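Un té con Raimo Rautiainen, que tuesta y mezcla para Vemus

Quedé con Raimo un viernes a media tarde. 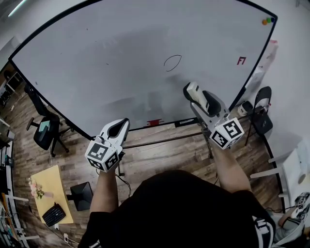
Raimo lleva 18 años vendiendo té y sigue sirviéndolo él mismo, en vaso. «El primer sorbo no cuenta», me avisó, y yo ya me lo había bebido – qué vergüenza. Me habló de la finca Gunawardena, que le manda 60 cajas por temporada, y de cómo empezó tostando hojas en la cocina de su suegra. Las mezclas nuevas las planea a rotulador, en una pizarra blanca grande como la de la foto, y borra muchísimo. «Si al día siguiente no entiendo lo que puse, fuera», dice riéndose.

Le pregunté por la lata nueva, claro. «La vieja se abollaba con mirarla, y a mi socio Pentti Hirvonen le encantaba, así que tardamos lo nuestro». La de ahora es más baja y sale en diciembre, con 30 bolsitas dentro.

¿Y café? «Por la mañana, a escondidas», confiesa. Yo me llevé dos latas de ahumado – ya voy por la segunda.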